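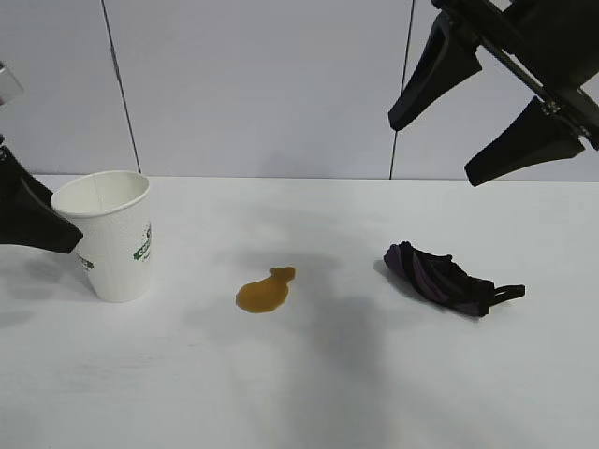 Station 2 of the Linden household-chores cell was inspected in April ahead of the tidy-and-wipe assessment. The question put to the inspection was narrow: can the two-arm cell be allowed to clear a drinks table with the guard open and a person standing nearby? Spills are the main concern. The set-up has a paper cup on the left, a brown patch in the middle of the white top and a bundle of dark purple and black fabric on the right, so one run covers a thin-walled object, a wiping job and something limp with a strap on it. Each of these fails in its own way and they are marked separately.

Marks used: **P** pass, **C** pass with comment, **F** fail, **N** not assessed.

## A. Cell and guarding

- [x] A1 Emergency stop within reach of the operator: **P**
- [x] A2 Both arms halt on one stop command: **P**
- [x] A3 Floor marking at 40 cm from table edge: **C**. Worn at the left corner. Re-tape.
- [ ] A4 Cable routing clear of finger travel: **C**. Check again at full reach.

## B. Grippers

- [x] B1 Finger screws tight, both sides: **P**
- [x] B2 Closing force limit set for paper goods: **C**. The Bronden default is too high for a disposable cup. Lowered by hand and not yet saved to the profile.
- [ ] B3 Fingers wipe-clean after contact with liquid: **F**. Liquid can get in behind the finger mounts. A cover is needed before any wet work.

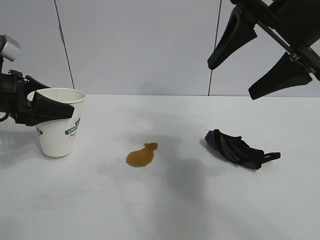

The force limit in B2 matters more than it would for a mug. A paper wall gives way gradually, and the controller reads that as a grip still closing. Until the profile is saved, a restart brings the old value back.

## C. Tasks

| Ref | Task | Mark | Comment |
|---|---|---|---|
| C1 | Lift and place paper cup | C | 11 of 13 attempts. Both failures were crushed rims. |
| C2 | Find the edge of a spill | C | Glossy patches confuse the depth reading. Colour alone does better on a white top. |
| C3 | Wipe a spill dry | F | Spreads the liquid before it soaks any up. |
| C4 | Move fabric item with strap | C | Slow. Strap may catch on the lower finger. |
| C5 | Cup holding hot liquid | N | Not to be tried until B3 is closed. |

## D. Finding

Clearing dry items is acceptable with the guard shut. Wiping is not ready, and a person with a cloth is quicker by a wide margin. The Mirnia planning software picks a sensible order of work, but it does not notice when a step has left the table worse than before.

Actions: B2 and A3 with the cell operator, B3 with Khumalo (finger covers, quote requested). Repeat sections B and C once the covers are fitted.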